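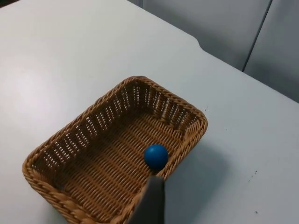
Figure 7.1 A blue ball in a wicker basket, seen from the wrist camera. The tip of one gripper finger is at the bottom.

Chapter 7
Teaching by Showing

7.1 Your hand, the robot's arm

Think back to the first time you learned to tie a knot. Someone probably took the rope, did it slowly, and then handed the rope to you. You watched, you copied, you got it wrong, you watched again. Very little of what passed between you and your teacher was in words, and almost none of it could have been written down as a list of angles and distances.

In Chapter 6 we did write such lists. We planned a path for the arm point by point, and by the end we had a program that could move a block from one square to another. It was a good program! It also broke as soon as the block was turned a little. In this chapter we put the keyboard aside for a while and pick up the arm itself. We are going to show the robot what we want, record everything it senses while we do it, and let a learning method find the pattern. A single recorded run of a task, from start to finish, is called a demonstration.

There are two main ways to give one. In kinesthetic teaching, you hold the arm and move it through the task with your own hands while its motors go slack enough to follow you. In teleoperation, you stay clear of the arm and drive it from a distance, with a joystick, a pair of handles, or a second, smaller arm that the big one copies. Both are great fun to learn, and both are harder than they look the first time you try.

Take the ball in Figure 7.1. It lies close to the basket's side wall, and you have to bring the fingers down into the basket without catching the braided rim. Your own hand would solve this without any thought. Driving a gripper, you suddenly notice every part of the problem: which way to turn the wrist, how far down is far enough, whether the wall leaves room for a finger. That noticing is a big part of what you will practice in this chapter.

Notice also whose view you are looking at. The wrist camera travels with the gripper, so the basket seems to slide and tilt as the arm moves, and a finger can cover part of what you need to see. If the robot will have only this view when it works alone, try driving from this view too. A demonstrator who leans over and peeks at the table is using information the robot will never get, and the recording will be full of moves that make no sense from where the camera sits.

7.2 A summer of demonstrations

The data set we use in this chapter was collected in July at the Mullham teaching lab, under the direction of Estrella Cisneros. Her group used a teleoperation program called Voline and recorded 1,787 demonstrations of small tabletop tasks. Of these, 495 involve taking an object out of a container, and those are the ones we will study most closely.

Cisneros asked her demonstrators to keep their slow and clumsy runs as long as the task got done. That may surprise you. We will see in Section 7.4 how much a robot can learn from a person who drifts off course and then steers back - a perfect run never shows it how to recover.

Before you read on

Find a partner, a bowl, and any small object that fits inside. Close one eye, hold two pencils as if they were gripper fingers, and lift the object out while your partner writes down each separate motion. Do this three times, starting from a different side of the bowl each time, and compare the lists. Keep them, as you will need them in Section 7.3 when we decide what a recording should contain.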